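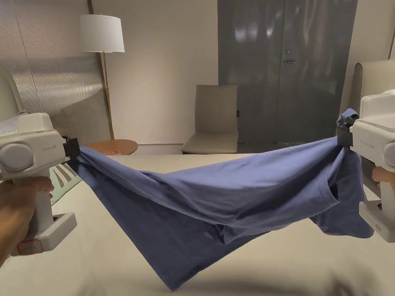 Our project started with a simple question: could we teach a small two-armed robot to fold laundry just by recording ourselves doing it? My half of the work was the shirts, and I got completely hooked on them. A T-shirt has no fixed shape, so every pickup is a fresh puzzle. We tried several ways to begin the fold, and the one I like best is the corner-to-corner stretch, done over the bed with a gripper in each hand. With the blue shirt, the middle sags down like a hammock while the two jaws hold the corners, and that sag is very useful! It tells you how much slack you have left before the cloth goes tight. Rosalía Zabala (my project partner) called it "reading the belly," and the name ended up in our lab notebook.

## How we recorded

We planned 300 demonstrations, split between shirts and bed linen. Each one had the same rules:

- start with the cloth dropped, not placed
- only touch the cloth with the grippers
- no talking to the other person during a fold (this was the hardest rule by far)
- stop and lay the cloth flat before ending the recording

We named our training pipeline Gremum, after a typo in the first config file that stuck. It takes the motion from both hands, lines it up in time, and chops it into short pieces the model can learn from. After trimming we had 3012 pieces, more than I ever expected from a class project.

## What gave us trouble

Timing between the hands was our biggest headache. My left hand likes to wait for my right, so in my early recordings one side hangs there doing nothing. The first model copied that perfectly, pause and all. We laughed a lot, and then I redid almost a third of my set.

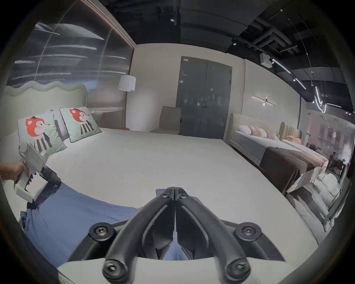

The second problem was grip depth. If you pinch only the very edge of the fabric, it slips out once you pull. If you grab too much, you get a lump that ruins the fold. We settled on closing a little deeper on thick cloth and wrote that into the instructions, with a sketch.

## Next steps

In April we want to retrain with sleeves handled as their own step, so the robot tucks them in before the big fold. Rosalía is already rewriting the part of Gremum that cuts up the recordings, and I'm practicing with my left hand leading.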